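HOSP 128 Food Service Operations
Handout 2: Bench space and the order of work

Students are expected to have read this handout before the first practical class. It covers the arrangement of a work bench for plated service and should be kept with the hygiene notes issued at enrolment.

A bench is divided by task. Raw product is received at one end, prepared in the middle and plated at the other, so that finished dishes never pass back over unwashed produce. Where a kitchen is too small to permit this, the work is separated by time, and the surface is cleaned and sanitised between stages.

Bench depth matters more than most students assume. An 800 mm bench allows a board, a tray and a row of plates to sit within comfortable reach. Anything deeper tends to collect equipment at the back, where it is seldom cleaned — a common finding in council inspections.

Colour is a practical concern. Pale surfaces show crumbs and dark ones show flour and water marks, and cleaning schedules should be written accordingly. Coloured plates may be used to distinguish dietary orders, provided that the code is displayed at the pass and all staff have been briefed.

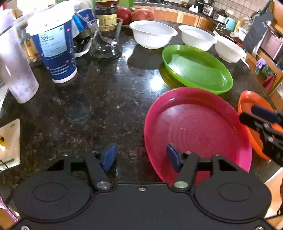 Traltitz, September

An orange plate against a dark countertop can be picked out quickly during a busy service. In the Litus case study, orange is reserved for gluten-free orders and is not used for any other purpose.

Before class, students should draw a bench plan for a menu of two courses, marking the direction of work and the position of the hand basin. Plans are to be submitted on A4 paper. Late plans will be accepted only with an approved extension.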